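Início | Instituto | Publicações | Entrevistas | Contacto

Entrevista: Tove Bech e o arquivo sonoro de Trulham

A diretora do arquivo sonoro de Trulham, Tove Bech, recebeu o Instituto em março para fazer o balanço da catalogação. O acervo reúne 2,749 gravações de canto tradicional, das quais 261 continuam sem autoria atribuída.

"A identificação depende muito das famílias", afirmou. "Há vozes que só um neto reconhece."
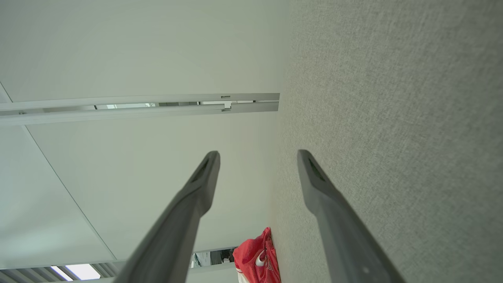
Segundo a diretora, a consulta pública - suspensa durante 4 meses - será retomada com novo regulamento. Questionada sobre os direitos de reprodução, respondeu que "cada pedido é apreciado individualmente".

O próximo catálogo, coordenado por Vilhjálmur Lund, terá oito volumes.

Partilhas: 8 | Comentários: 4

© Instituto Varkora | Voltar ao topo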